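Vokier Two-Arm Project: Frequently Asked Questions

For students joining the manipulation group in the new term. Last revised 21/12/2020 by Mererid Trevor.

What is the project?
Vokier is a student project within the Ruddock robotics club. Members teleoperate a pair of arms through short tabletop tasks, record the runs, and train a policy on the recordings. The current task family is called Flarnent and covers bottles, cups and lids.

Who can join?
Any enrolled student who has passed the bench safety check. First-year students are welcome but may not run the arms alone until they have finished 8 supervised sessions. Gerrit Timmermans signs these off in the lab book.

Do I need to know how to program?
For operating, no. For training and evaluation, yes: you should be able to read Python and use a shell. Members who only want to operate are still expected to label their own runs the same day.

How long is a session?
Two hours, including setup. Homing and the camera check are part of the session and are not optional. If homing fails twice, stop and write to Nikola Marciniak.

What counts as a valid run?
A run starts with both arms at rest and ends with both grippers open and clear of the objects. Pauses are allowed. Touching an object by hand during recording makes the run invalid. Mark it as such and keep the file — invalid runs are used to test the filter.

How many runs do we have?
The Flarnent set holds 251 runs, of which 219 passed review. Most of the rejected ones were cut too early by the operator. The review notes are in the shared folder, one file per run.

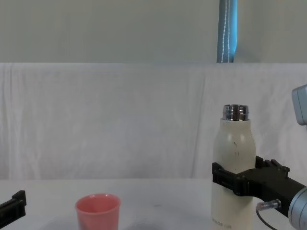
Where should the fingers close on a bottle?
On the straight part of the body, below the shoulder. A grip on the shoulder slides when the wrist tilts. Close slowly and stop when the force reading levels off. Do not squeeze further to be safe; this trips the current limit and the arm has to be homed again.

Is there liquid in the pouring task?
Not this term. Pouring runs are done with dry vessels, and the label for the run is "pour motion". Osian Llewellyn is writing the procedure for liquids, and it will be added to this page once it has been approved.

May I bring my own objects?
Yes, if they are unbreakable and fit between the open fingers. Enter each one in the object list before the first run. Scratched or worn objects are fine. Glass is not accepted.

What software do we use?
Recording and playback run on Esell, the club's own tool. Update it before your session, not during. Old recordings open in the new version, but new recordings do not open in the old one.

Does this count for course credit?
Only if you have agreed it with Margarida Lobo before the term starts. Credit students submit a four-page report and one evaluation run on an object outside the training set.

An arm stopped and shows a fault. What now?
Press the stop button for both arms, even if only one has faulted. Support the object if it can be reached without leaning over the arm. Write down the fault code before clearing it — the log does not always keep it.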